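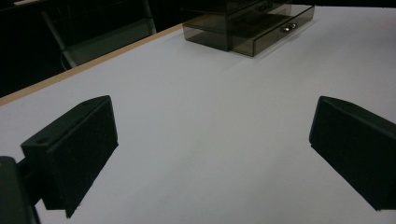

White tabletop with a light wooden edge.

New this month: used to, be used to and get used to

We have added a unit on three forms that learners at intermediate level often mix up. It has 38 practice sentences, two short listening texts and a page of notes for teachers. The unit is part of the Celameo grammar course and can be opened from the Verbs menu.

The first part deals with "used to" for past habits and states. I used to live in Petek. She used to play the piano. After "did" the final d is dropped in writing: Did you use to walk to school? We didn't use to have a car. The sound hardly changes, so the listening texts come with a gap-fill.

The second part covers "be used to", meaning that something is familiar. It is followed by a noun or an -ing form: I am used to the noise. He is used to getting up early. The most common mistake in work sent to us in May was "I am used to get up early".

"Get used to" comes last and describes the change from strange to familiar. You'll get used to the weather. They are getting used to driving on the left.

There is a short test of 22 questions at the end. Answers are on a separate sheet, and the sheet also lists which page to go back to for each question.

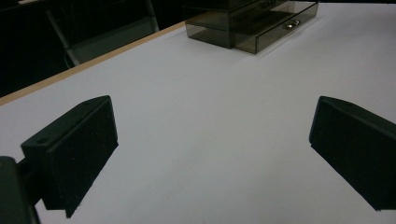 Changes to the Pama word lists

The Pama lists for elementary learners have been checked and now contain 3943 words. Words with more than one common meaning, such as "bank", "match" and "light", have a sentence for each meaning. The old lists will stay on the site until the new ones have been printed for classes.

Brorell reading cards

Set 3 is ready. It has 50 cards, each with a text of one paragraph and two tasks, one on meaning and one on prepositions. Schools that already have Sets 1 and 2 can download it with the same code.

Next issue: question tags.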